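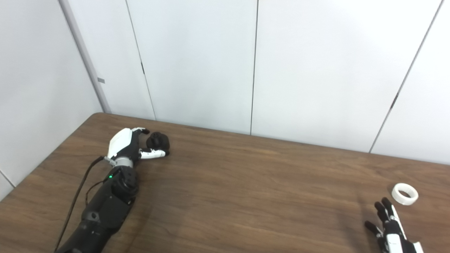 One small black thing, one brown wooden table.

In Defense of the Mystery Part

I want to argue for keeping the little pieces. You know the ones I mean. The knob that came off something, the cap that fits nothing you own, the black rubbery lump you found under the stove and put in your pocket. Most advice about a tidy home says to throw them out, and I've read plenty of that advice (I've even followed it, twice, and I'll get to how that went). I think the advice is wrong, or at least it's lazy, and I've had a whole winter of sorting to get worked up about it.

My drawer is the second one down in the kitchen, left of the sink. When I finally dumped it out in March there were 53 things in it that I couldn't name. I counted, since the number was the point: I'd told my friend Farzana Kakakhel there were maybe a dozen and she'd laughed at me over the phone for what felt like a full minute. Farzana is a thrower. She moved apartments with two suitcases and a lamp. I love her dearly and I would not trust her with a single one of my screws.

So what is a mystery part? To me it's any small thing that was clearly made on purpose, by someone who knew what it was for, and which has now lost its job. A rubber band doesn't count. A dead battery doesn't count either, and please take those to the drop-off. I mean things with a shape. A flange, a groove, a ridge around the side where your fingers are supposed to go. Somebody sat at a desk and decided how wide that flange should be! And now it's in with the takeout chopsticks.

What the tidying books get wrong

The standard rule goes something like this: if you don't know what it is, you don't need it. It sounds so sensible. It fits on a refrigerator magnet. But think about when you need a part. You need it when the thing it belongs to is in front of you and not working, and that is exactly the moment when you'd recognize it. Sitting at the table with a pile of pieces and no machines around, of course you don't know what they are. You've taken away every clue and then graded yourself on the answer.

I threw out a black cap once, small, a bit wider at the bottom, nothing special. Two months later I went to use the Moulin, which is my old coffee grinder and which I only get out when my mother-in-law visits, and the adjuster had no top. I turned that grinder with pliers for a whole week of breakfasts. I tried to get a replacement and ended up in an online parts list with 1,342 entries, sorted by a number that was printed (you guessed it) on the inside of the cap.

The second time was a ring. White, plastic, I was sure it was packaging. It held the shower head together. I'll leave that one there.

People like to answer that the space costs something too. Sure. My whole collection fits in a shoebox with room for the shoes. I have a roasting pan that takes up four times as much cupboard and has been used once, for a goose that none of us enjoyed, and not one person has ever told me to get rid of the roasting pan.

Sort on a table, and pick things up

Where I'll agree with the tidy crowd is that a drawer is a terrible place to think. In the drawer everything is one gray tangle, and you poke at it with one finger and close it again. What you want is a table with a plain top and hardly anything on it. I like wood, a good medium brown, so the black bits and the white bits both stand out. I once tried doing it on our dark countertop and lost half of them in plain sight.

Then put out very few pieces at a time. Two or three. It feels silly the first time, like setting a table for mice, but a knob standing by itself gets a fair hearing. You start to notice the ridges, and which end is the wide one. And with a ring lying flat near the edge you can ask whether it's a short roll of tape or a piece of plastic that came off something, and those two go in very different boxes.

The other thing is to pick them up. I'm a bit of a zealot on this! Looking is maybe half of it. A lumpy little black ball tells you next to nothing while it's sitting there, but get your thumb under it and a finger or two over the top, lift it an inch, squeeze, and now you know if it gives. Does it want to turn? Is there a hole underneath? Fingers are good at this and we keep leaving them out of it. My neighbor Reinaldo Holanda fixed sewing machines for most of his working life, and when I bring him something he shuts his eyes first. It used to make me giggle. Then he told me, eyes still closed, that I'd handed him the foot from a Posel hot plate, and I went home and turned over the Posel and it had three feet and a little bare circle.

I don't think you need Reinaldo's talent, by the way. You need ten quiet minutes and decent light – a window will do. Go slow, put each piece down on the side you think it stands on, and leave your phone in the other room so you don't start searching "small black round thing" and find 200 pages of people asking the same question with worse lighting.

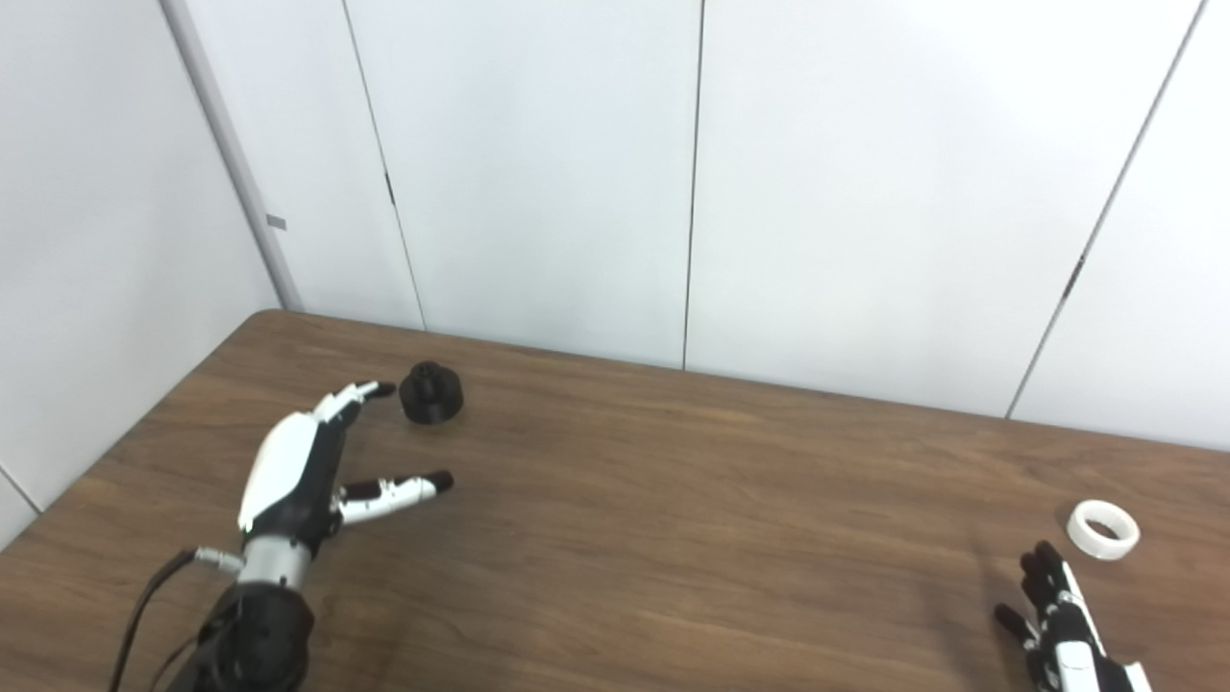
The case for three boxes and no more

After the picking up comes the putting away, and here I part ways with my own side. There are keepers who are worse than throwers. Faisal Usmani, whom I know from the community garden, has those cabinets with the tiny clear drawers, wall to wall, and every drawer has a label, and the labels say things like "knob, medium." I admire it. I also watched him spend an afternoon deciding whether a knob was medium.

I use three boxes. The first is for pieces I can name, and each one gets a strip of masking tape with the name of the thing it came from. The second is for pieces I can't name but that are whole, with no cracks and no snapped-off edges. The third is for broken ones, and that one gets emptied when it's full. I'm sentimental but I'm not running a museum for half a hinge.

Tape rolls live outside the boxes, always, in plain view. I've bought tape three times while owning tape.

Some of you will want a time limit on box two. Bushra Mughal, who taught me to solder and has strong opinions about most containers, gives her unknowns a year and then out they go. I went back and forth on it and I've come down against. The Levum desk fan sat in our hall closet for longer than a year before we had a summer hot enough to want it, and when we did, the tightening knob was in box two, good as new. With a one-year rule I'd have had a fan that stared at the floor. If the box gets too full, get a slightly bigger box. I know how that sounds.

Makers, please help us out a little

I can't put all of this on the people at home. A lot of these parts are nameless when they don't have to be. Why is everything black? I've got one brand's stove knob and another brand's lamp cap and a foot from who knows where, and in a dim kitchen they might as well be triplets. A number molded into the underside would be lovely. A letter, even! Atavance did it on a blender my brother bought, every loose piece has a tiny mark that matches a drawing in the booklet, and when his lid plug went missing he had the new one ordered before lunch. He's not a handy man. He can barely manage the blender.

And the booklets should show the small parts at actual size, so you could lay the piece right down on the page and see if it matched. I've wanted this for years. My nephew Usman Yousafzai says it would add a page to every manual. Fine, take out the page telling me not to bathe with the toaster.

How my 53 came out

Nineteen got names. Twenty-four went into box two, and 10 were broken and are gone, including one I'm still a little sad about, a lovely fat knob with a crack right down through the middle. Farzana says that's a poor return for a month of evenings. But she called last week to ask if I happened to have a cap for a soap pump, and I said what color, and she said black, and I told her to bring the pump over and we'd try a few.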